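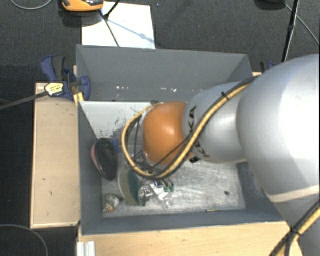
Slow train to Hesari, worth it?

solveig_r
Thinking of taking the slow train up to Hesari in December instead of flying. It's nearly 17 hours with the change at Dawber, and a sleeper is 242 each way. Has anyone done it in winter? My sister says I'm mad.

pastor_hugo
Did it last winter and loved it! Bring your own food though, the buffet shut before we'd even got to Dawber (crisps for tea, lovely). The bit along the lake is gorgeous if you're awake for it.

Mintcake
Sorry, can't agree. 242 for a bunk over the heater? I didn't sleep a wink and the change was on a freezing platform. Fly and spend the difference on a decent hotel.

pastor_hugo
Which coach were you in? The end ones are much quieter – I always ask for those.

Mintcake
No idea, coach 4 maybe. It rattled.

tillyontour
Flights were 426 when I looked, so what difference? And that was before bags.

Mintcake
Fair enough, I paid a lot less in spring.

solveig_r
Thanks all. Leaning towards the train up and flying home. Is the waiting room at Dawber open at night?

tillyontour
It was on the Monday I went through, but only one half of it. Take a big scarf.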